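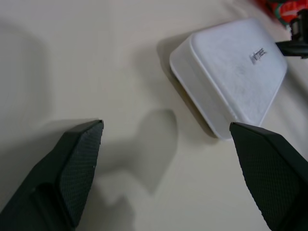
Lids that sit below the rim

Most arguments about kitchen containers concern the seal. I would put the shape of the lid first. A rectangular white plastic box with rounded corners and a slightly recessed lid is, in my view, the right default for a small household, and the domed lid should be dropped from general use.

The recess matters in stacking. A raised rim stops the box above from sliding, provided its base fits inside the rim. Domed lids give the upper box one point of contact, and it moves whenever the shelf is knocked. I measured the shelf in my own pantry in Pestthorpe at 40 cm deep. It holds 11 boxes of the recessed kind in stacks. The domed Gelholm set it replaced needed a second shelf for the same dry goods.

There are costs. The recess collects flour and has to be wiped along the inside edge. A matte, speckled surface hides scratches but also hides grease, so it should be checked by touch. Rounded corners waste a little volume; against that, a spoon reaches all of the rice.

Colour is a weaker point. Opaque white gives no view of the contents, and I label the front wall, never the lid, so boxes can be swapped without the labels going astray. Stemik sells clear ones at 24 dollars a set and Eberhard at 28. Either is fine if the rim is raised. I would still buy on the rim and leave the colour to whatever is in stock.

Mar 6, 2026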